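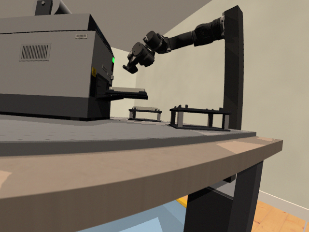 Brazo robótico ante la bandeja extendida del instrumento, en el entorno simulado de Zetau.

Taduton presenta Zetau, un servicio de simulación para automatizar la carga de microplacas

Abril de 2026. La empresa Taduton ha puesto a disposición de laboratorios públicos y privados Zetau, un servicio de puesta en marcha virtual destinado a los centros que desean incorporar un brazo robótico a la carga y descarga de microplacas. El servicio permite preparar y revisar el trabajo del robot en un banco simulado antes de adquirir el equipamiento o de modificar la distribución de una sala.

La oferta se dirige en particular a laboratorios de tamaño medio que disponen de instrumentos con bandeja extraíble y realizan la carga de forma manual. Según la información facilitada por la compañía, el cliente remite las medidas de la mesa, el modelo del instrumento y la lista de los soportes que utiliza. Con esos datos, el equipo técnico elabora una réplica del puesto y devuelve una propuesta de colocación, acompañada de las trayectorias del brazo.

El banco de referencia que Taduton incluye en la documentación comercial consta de una placa perforada sobre una mesa, un instrumento de gran formato, un poste vertical en el que se fija el brazo y dos soportes para placas. La posición de cada elemento puede modificarse sobre la retícula de orificios, de modo que el laboratorio compare varias distribuciones. La empresa señala que la separación entre el poste y la bandeja es el parámetro que más consultas genera entre los usuarios.

Zetau se comercializa en dos modalidades. La básica comprende la réplica de un único puesto y un informe de alcance y colisiones, con un precio de 600 euros. La modalidad ampliada, de 1.405 euros, añade la revisión de la secuencia completa de transferencia y dos rondas de cambios. En ambos casos los impuestos se facturan aparte, y el plazo de entrega comienza a contar desde la recepción de las medidas definitivas.

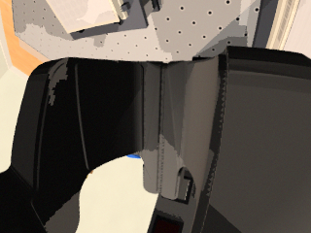 Vista cercana de la pinza, con la placa perforada al fondo.

Una de las novedades respecto a la versión de prueba, distribuida en febrero a un grupo reducido de centros, es la incorporación de vistas próximas a la muñeca del robot. Estas vistas complementan la perspectiva general del banco y se destinan a examinar la relación entre los dedos de la pinza y los objetos que tiene delante. El usuario puede consultarlas junto con el informe y añadir observaciones sobre cada posición.

La fase de prueba contó con la participación de Jafri, entidad dedicada a servicios analíticos, que empleó el sistema para estudiar la ampliación de una de sus salas. En el curso de ese trabajo se examinaron 38 distribuciones distintas del puesto y se registraron 1.435 transferencias simuladas. Jafri ha comunicado que mantendrá el uso del servicio durante el presente ejercicio y que valorará su aplicación a un segundo puesto.

En sus observaciones finales, la entidad consideró satisfactoria la detección de interferencias entre el brazo y los soportes, si bien solicitó una mayor claridad en los informes. A su juicio, las tablas de coordenadas resultaban de difícil lectura para el personal sin formación en robótica. Taduton ha revisado el formato e incorpora ahora un plano de la mesa con las posiciones numeradas. Queda pendiente la traducción de los avisos de error, que por el momento se muestran únicamente en inglés.

La compañía advierte de que los resultados de la simulación no sustituyen la validación en el laboratorio ni la evaluación de riesgos que corresponde efectuar a cada centro. Tampoco se incluyen en el precio la instalación física del brazo, la fijación del poste ni la conexión con los programas de gestión de muestras. Los clientes que requieran dichos trabajos podrán contratarlos con Cerero, empresa encargada de la integración y del mantenimiento posterior, mediante presupuesto independiente.

Las solicitudes se tramitan a través del formulario disponible en el portal de Taduton, en el apartado de servicios para laboratorio. Los centros que participaron en la fase de prueba conservarán el acceso a sus proyectos y podrán trasladarlos a cualquiera de las dos modalidades sin enviar de nuevo las medidas del puesto.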